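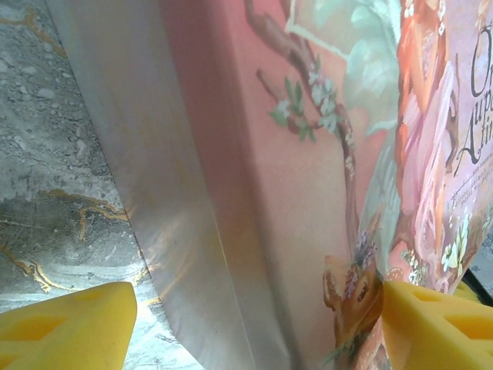 Teaching by hand, teaching by remote – speaker notes

Print this page | E-mail this page

Filed under: Talks & Workshops / Robot Learning

Slide 1. Title, names. Me, Annapurna Rai, Anselmo Arboleda. Thank Rhona Innes for the slot. Don't read out the abstract, they have it.

Slide 2. The question. You have a job you can do with your eyes shut – take a book, stand it up, put it on a shelf. How do you get that into an arm? Two ways today. One, grab the arm and push it through the motion. Two, sit off to the side with a controller and drive it. Ask who has tried either. Wait for hands. Really wait this time.

Slide 3. By hand. Pros first. You feel the weight. Feel when the book catches on the shelf lip. New people get it in minutes, Flora Munro had a clean run before lunch on her first day. Cons: your own arms are in the camera view, and the robot won't have your arms there when it runs alone. Also you get tired and the demos get sloppy. And two hands on one arm, so forget two-arm tasks.

Slide 4. By remote. We use the Lonari controller, small copy of the arm, you move the little one and the big one follows. Camera sees only what the robot will see later. Cons: no feel. Everybody squeezes too hard the first week. Cover corners suffer. Say this plainly, the library people in the audience will ask.

Slide 5. Why books. Cheap, everywhere, all different. Hardcovers are the nice case, stiff, hold their shape in the grip. Glossy ones are trouble – the shine moves when the wrist moves, and from the wrist camera a bright streak can look like an edge. Big picture books for kids are the worst for this, also the best test. Paperbacks next year maybe. Don't promise.

Slide 6. The numbers. 700 demos by hand, 700 by remote, same shelf, same table. 200 held back for testing. 4 operators. Point at the chart, say which color is which BEFORE talking (forgot this at Leckie and lost the whole back row).

Slide 7. What a good demo looks like. Slow near the book, faster in open air. Low grip, both fingers flat on the covers. Stop for a beat before you close. Stop again before you lift. If you fumble it, keep going and fix it, dont cut. The recoveries are gold. Struan Moffat wanted to throw them all out at the start, we argued for most of May, he came round. He's fine with me telling this.

Slide 8. What a bad demo looks like. Play clip. No talking over it. Then: operator looked at the book itself and not at the screen. Knew something the camera didn't. The robot can't learn from what it can't see. Say that one twice.

Same goes for remote if you let people stand next to the table. We put up a curtain at Brurnum. Looked silly, fixed it.

Slide 9. Mixing the two. Start with a batch by hand so the operator knows what the contact should feel like, then move them to remote and keep only the remote ones for training. Anselmo's idea. Operators like it too, less frustration. If someone asks for proof – we havent run it properly with new people yet. Say so.

Slide 10. Labels. One line per demo, typed right after, by whoever drove. Which book, which way it faced, anything odd. Do NOT leave it to the end of the day. Skip this slide if we're past the half hour.

Slide 11. Still stuck on: thin books, books leaning on each other, dust jackets that slide. Annapurna takes the dust jacket part, she has the good story about the atlas.

Slide 12. Live demo if the arm is behaving. Volunteer from the front row, controller in their hand, one book. Reset in between. If the network drops, go to the Storis recording, its on the desktop, second folder.

Questions likely:
– How long to train an operator? An afternoon by hand, several days by remote.
– Why not just simulate? We do some. Page flop and shiny covers are hard to fake.
– Can we have the data? Ask Rhona, forms on her table.

Water. Clicker battery. Turn OFF mail popups.

Back to top
Contact | © Brurnum Robotics Workshop. All rights reserved.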